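It's February and the shop at Brerbridge is cold enough that I type with my gloves on until the heater catches up, so excuse any typos. I promised a few of you an update on the arm, and I've been putting it off because every time I sit down to write I go change one more thing and then it's midnight.

Where we left off: I had the arm bolted to the bench, the teleop leader working (mostly), and a gripper that closed when I told it to open. That last one was a sign flipped in a config file. I found it after I'd taken the whole gripper apart and put it back together, naturally. There is a comment in the file now that says CHECK THIS FIRST in capital letters.

Since then the big job has been the microwave task. I picked it because I wanted something with a door, a cavity and a thing to put in or take out, and because everybody in the shop has an opinion about microwaves. Picking blocks off a flat table got old fast. With blocks you come straight down, close, go straight up, and you feel like a genius. With a box that has walls and a ceiling, you find out how big your gripper really is!

### Getting the wrist to fit

Mine was too big. The arm itself is fine, the trouble is everything I've hung off the end of it. My first set of finger mounts stuck out far enough that I'd clip the top of the opening before the fingertips got anywhere near a bowl. I spent two evenings nudging the approach path around and got it to the point where it worked if I held my breath, and then Floor Hendriks walked by, watched one run and asked why I was fixing hardware in software. Fair. I went and redrew the mount.

The new version is a lot flatter. It went through 5 prints before I was happy with the hole spacing, and one of those was a complete loss because I left the file in inches and got a part the size of a fingernail. Kind of cute. It's on my key ring.

Tips for anyone doing the same kind of thing:

- Measure the opening with the door on. The hinge side eats more room than you'd guess.
- Put your cable on the top side of the gripper and tie it off well up the arm. I had mine running underneath for a week and it snagged on everything.
- Don't trust the CAD model for clearance if you've added screws. Screw heads are small until they're scraping along a ceiling.
- Tape the bench. I put corner marks down for the oven's feet, and the day I peeled them up to "clean things up a bit" I lost a whole evening of saved positions.

### The bowl problem

Bowls are mean. They're round and they're slick, and when you pinch a rim from slightly off to one side they spin away from you like they're offended. I tried Larnska grip pads (a little box of rubber squares I ordered after reading way too many reviews) and they do help on a dry rim. They also pick up every crumb in the building, so I wipe them down between sessions now.

What helped more was slowing down the last bit of the close. I had the gripper going at one speed all the way in, since that's how the default script does it. Now it comes in at full speed, drops to a crawl near the end, waits a beat, then finishes. It looks a little hesitant, like somebody reaching for the last cookie, but the bowl stays put.

I also have a much better feel for driving it by hand than I did a month ago. My early demos are painful to watch – I'd get the wrist lined up, overshoot, back out, line up again. I ran a batch of 34 of them last week and kept 28. The six I threw out were all me getting impatient at the door. You want to cut the corner coming in, your hand wants to, and the arm is wider at the elbow than you remember.

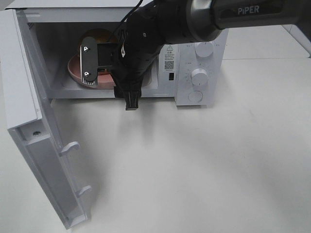
So my rule now is to stop outside the opening, get the height right, and only then go in. It costs me a few seconds per run and I've quit swearing at the thing, which the people at the next bench seem to appreciate.

### Door opinions

I start every run with the door already open for now. I know, I know. Opening it is a whole separate project, and I'd like one piece working end to end before I take that on. Willems (the little controller board I named after my high school shop teacher, who also ran hot and made strange noises) handles the gripper side, and I'd want some kind of force reading before I let anything yank on a hinge. I've got a cheap load cell in a drawer that might do it. If you've mounted one inline on a small arm without making the wrist even longer, please write to me, I'll take sketches on napkins.

### What's next

I want to start training on the 28 good demos just to see what comes out, even though I'm sure I'll need more. The plan is to run it with a soft stop set low and my hand on the power switch. I also owe Plerkeo some attention. That's the logging script, for new people, and it currently drops the first second or so of every session. It's annoying because the first second is where I do the part I keep getting wrong.

Oh, and the heater just clicked off by itself, so my gloves are going back on. If you're local and want to drive the arm for a bit, evenings after 7 are usually good. Bring a bowl you don't love.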